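Search this wiki Go Advanced search

Office cleaning

Office cleaning is the routine care of workplaces, including floors, desks, doors, washrooms and shared kitchens. It is done by a building's own staff or by a contract firm, and most of it takes place before opening or after closing. Work done while the office is open is known as day cleaning.

A contract usually sets out which rooms are covered and how often. Floors and bins come up daily in most of them – windows and carpets far less often.
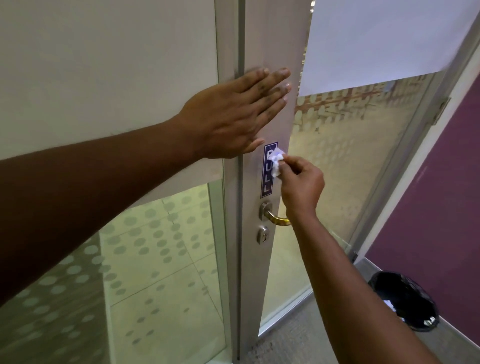 What is the difference between cleaning and disinfecting?
Cleaning removes dirt and some germs from a surface, normally with soap or detergent. Disinfecting uses a chemical to kill germs that remain, and the product has to stay on the surface for the time given on its label.

History

In Barkholm, early offices were swept by junior clerks, who also lit the stoves. Paid evening cleaners replaced them as buildings grew taller. The Turkgate Exchange employed 245 cleaners at its peak, most of them women working split shifts. Lăcrămioara Olteanu's study of the building draws on 196 wage slips kept by the cleaners' union.

Supplies

Cloths are often sorted by color so that those used in washrooms are kept out of kitchens. Paper products are used once and thrown away.
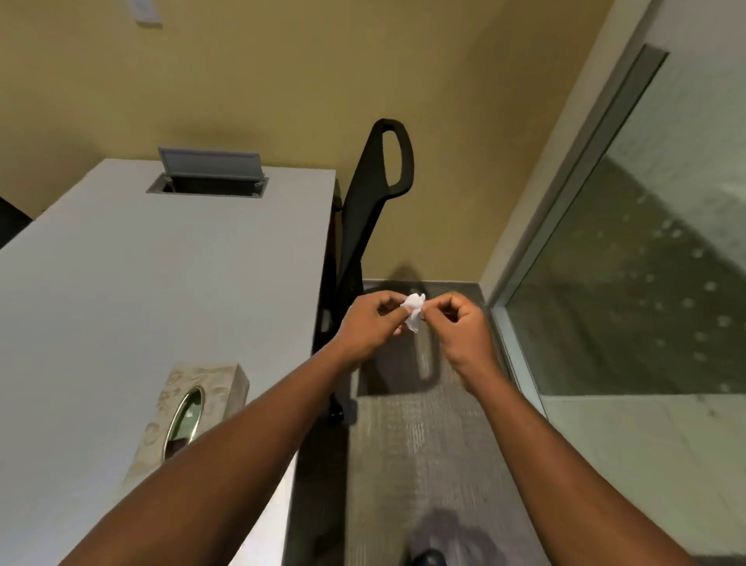 Tissue held in both hands beside a white desk.

Microfiber cloths can be washed and used again, but fabric softener clogs the fibers and should be left out of the wash.

Touch points

Switches, handrails, door handles and push plates are called touch points. They are handled by many people in a day and are commonly listed apart from other surfaces in a cleaning plan.
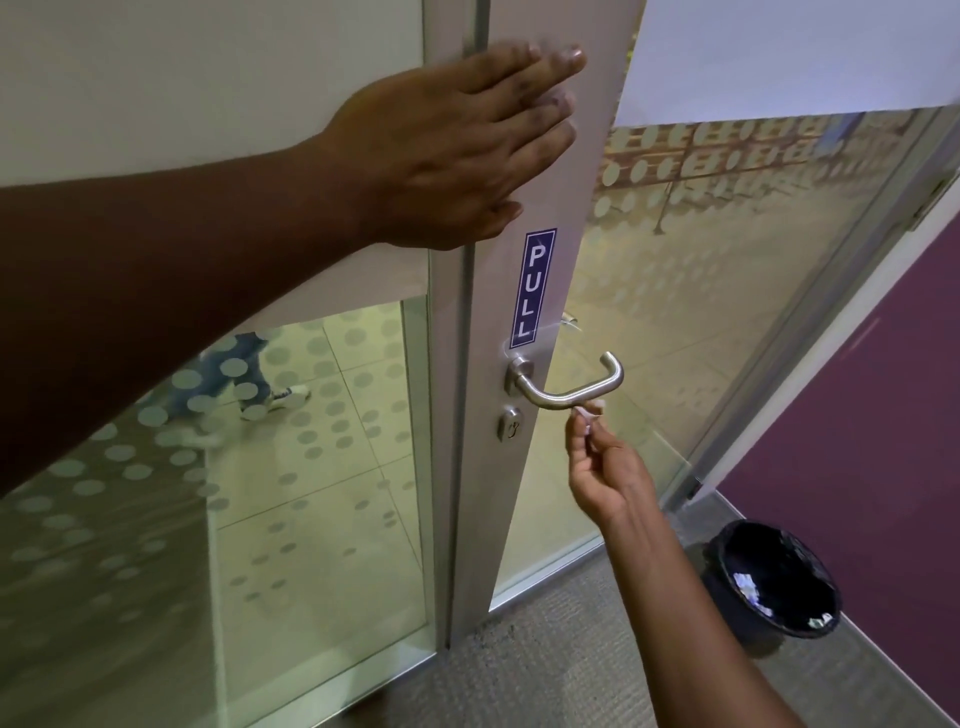
Lever handle on a white door.

Dušan Radonjić and Suqin Gu compared cleaning plans from Barkholm and Hopkin and found that door handles were the item most often left out.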